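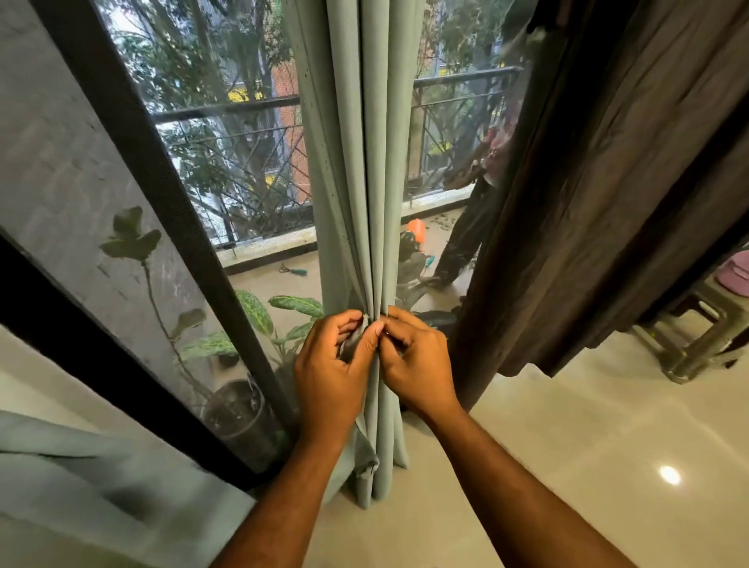

Ziltora's cloth planner finally gets a public release

I've been bugging the folks at Ziltora about this one since spring, so I'm pretty happy to report that Bornolow 4 is out on Monday. If you missed my earlier posts, Bornolow is their planning software for robots that handle cloth — curtains, sheets, towels, all the floppy stuff that makes a normal grasp planner fall over.

The big change is how it picks a grip. Older versions tried to model the whole curtain before doing anything, and you could go make coffee while it thought (I did, twice). Now it looks for folds and loose edges near the hands, plans a short move, looks again and replans. Dragica Kelmendi, who leads the perception side, told me the training set is 100 hours of people doing housework by hand, seen from head height, and that curtains in front of glass doors gave her team the most grief. "The depth data goes right through to the balcony," she said. "We spent 12 weeks on windows."

In their own tests it gathered a hanging curtain on 94 tries out of 100. I'd love to see somebody outside the company run that! Gorazd Vukčević at Vostton says his lab plans to, once the driver for their Janevski arms is working again. Two-layer curtains aren't supported yet.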